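Last updated March 9, 2018

Moved the last of the studio recorders over to the Plimov converters. A few notes for anyone doing the same job.

1/ Set the output format by hand. On auto, ours picked 1080p every time the source dropped out and came back, and the old Nosport monitor only takes 1080i. Black screen, no warning.

2/ Audio was late on the HDMI side. Syahrul Halim measured it at 93 ms with a clap and a waveform. Turning off the TV's picture processing brought it down to 26 ms, and the delay menu in the converter took care of the rest.

3/ Cable length matters more than I expected. The 300 ft run to the upstairs room gave us sparkles until Retno Tarigan swapped the patch lead at the wall plate. Same long cable, new short one, clean picture. Check the short ones first.

4/ Label both ends. We have 21 runs in that rack and I had to trace nine of them by pulling on cables while Bayu Latuheru watched the other side.

5/ Firmware: update over USB. The network update stopped halfway on two units. Both recovered after a power cycle, but I would not try it before a show.

6/ Leave the noise reduction off until you have compared it on a still. It is set to medium out of the box and it softens more than noise. Color bars won't show you that. Use something with fine, low-contrast detail – pale wood grain works well, and the two tiny dark specks toward the upper left of this tabletop are a good check too. Look at them with the setting off, then on, at full size on the monitor.

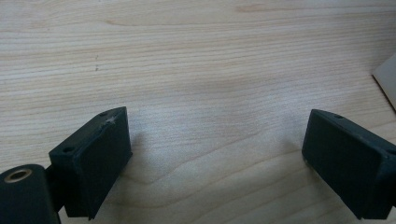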